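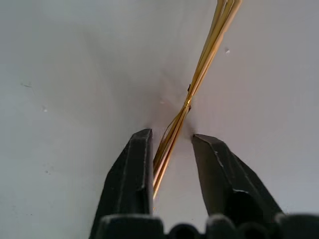
Bijan Heydari asked that the finger check go first this time, before anything is powered. He wants worn edges written down even when they are still within limits.

Cell 2, two-arm table, weekly inspection

1. Gripper fingers. Scuffing on the black finish, both fingers. Coating only, OK to run. Wipe down and recheck in October.

2. Cables. Check the loops at each wrist with the arm stretched over the table. No rubbing on the table edge. Left arm OK. Right arm — add one tie below the gripper housing.
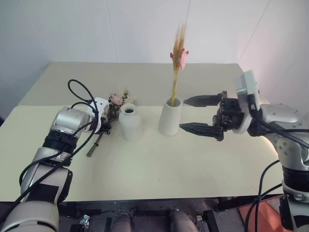
3. Joint housings. Bolts marked and tight. OK.

4. Table and vases. Table locked to its supports. Vases go back to their start marks and the bundles are laid flat before the arms are homed.

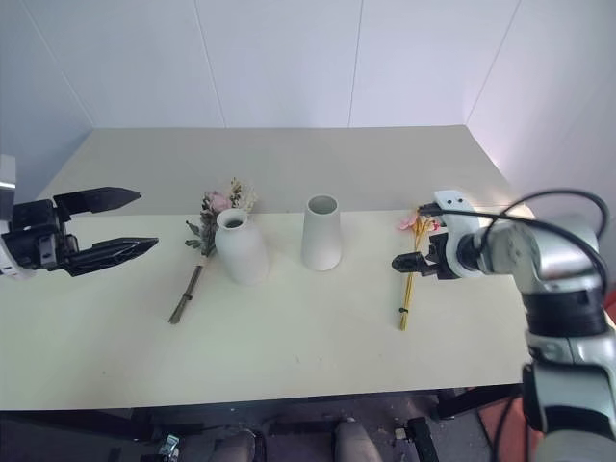
Home the left arm first, then the right, at low speed. Stop if either gripper comes down on the stems. Log sheet 87 is full, use 98.

Last updated March 14, 2019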